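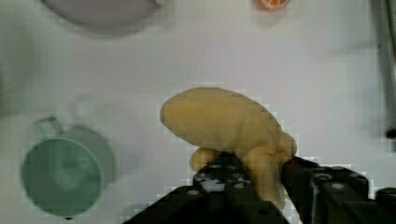 Last changed: 19/07/2026

Workshop > Robots > Arm notes
By Wanting Fu
4 comments | 3 shares

Xinyi Shi keeps telling me the arm is nearly done. I've been hearing that since we bolted the first version to the bench at Fernerow, so forgive me if I don't clap yet.

Yes, it can hold the yellow octopus. A plush toy is about the kindest thing you could ask a gripper to hold. It squashes, it has stubby tentacles for the fingers to catch on, and you can be way off centre and still look clever. I'd like to see the same grip on the green cup, by that silly little handle, before anyone uses the word "reliable" in front of me.

The black fingers are our third set. They're stiffer than the last lot, I'll give them that, and I like having the fasteners where I can get at them. We've spent $700 so far, which Xinyi calls cheap and I call a decent used washing machine.

My other gripe is the wrist camera. It sees the fingers and a fair bit of table, but things further off go blurry, and the colour goes odd under the workshop lights. Xinyi reckons the software will cope. Maybe. I've asked for 101 tries on the cup in August, all written down, including the ugly ones. She wanted to stop at 20. We're still arguing.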